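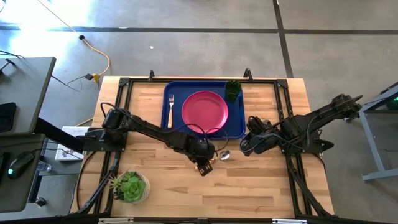
A bancada Plinder com os dois braços montados e o tabuleiro azul no tampo.

Plinder, bancada de dois braços: o que pesou na compra

Publicado em 1 de dezembro de 2024

Comprámos a Plinder em agosto, para o laboratório de Gerndale, depois de termos posto de lado a ideia de construir uma bancada de raiz. Esta análise interessa sobretudo a quem tem de apresentar um orçamento e quer saber o que fica fora do preço de tabela.

O conjunto traz o tampo de madeira clara, a estrutura em perfil de alumínio preto, os dois braços com as respetivas pinças e a cablagem. Não traz computador, monitor nem objetos de trabalho. A proposta da Fogh, que nos vendeu o equipamento, também não incluía peças de reserva, e foi preciso pedi-las à parte.

Prazo e entrega

O prazo indicado era de 11 semanas e foi cumprido. A montagem ocupou 2 pessoas durante um dia e meio. O manual explica bem a estrutura e mal a passagem dos cabos, que tivemos de refazer. Os cabos pretos ao longo dos braços continuam a formar laços por cima da zona de trabalho. Quem comprar deve prever braçadeiras e uma manga de proteção.

Espaço

O tampo chega para o que fazemos, que é arrumação de loiça: um tabuleiro, um prato, um garfo, um copo pequeno. O problema está à volta. A estrutura precisa de folga dos dois lados, porque as bases dos braços ficam nas calhas laterais, e a secretária do operador tem de estar perto. Marcámos a área no chão com fita escura antes de fechar a encomenda e recomendo que façam o mesmo. Convém tratar também das tomadas. A nossa alimentação vai pelo chão, numa extensão amarela, e a calha técnica definitiva entrou só no orçamento do próximo ano.

Custos que não estavam previstos

O Desmond Schumacher, que tratou das contas, tinha reservado uma verba para consumíveis e nenhuma para servomotores. Substituímos um ao fim de 211 horas de uso. A peça é barata, mas os portes não são, e a bancada esteve parada enquanto esperávamos. Agora temos um conjunto de reserva na prateleira. A assistência remota custa 60 euros por hora e ainda só a usámos uma vez.

Comparação

O Bram Prins pediu também proposta para a bancada da Sirnley. Era mais cara e vinha com estrutura fechada e formação incluída. Para uma equipa sem experiência em manutenção, talvez compense. Nós preferimos a estrutura aberta: o perfil de alumínio permite acrescentar suportes sem furar nada.

Pontos fortes: estrutura rígida, montagem simples, acesso fácil aos motores.

Pontos fracos: gestão dos cabos, manual incompleto, peças de reserva fora do conjunto.

Voltaria a comprar, com duas alterações na encomenda: servomotores de reserva desde o início e cabos mais curtos, que a Fogh fornece a pedido. A segunda bancada está prevista para o próximo orçamento, se a sala ao lado ficar livre.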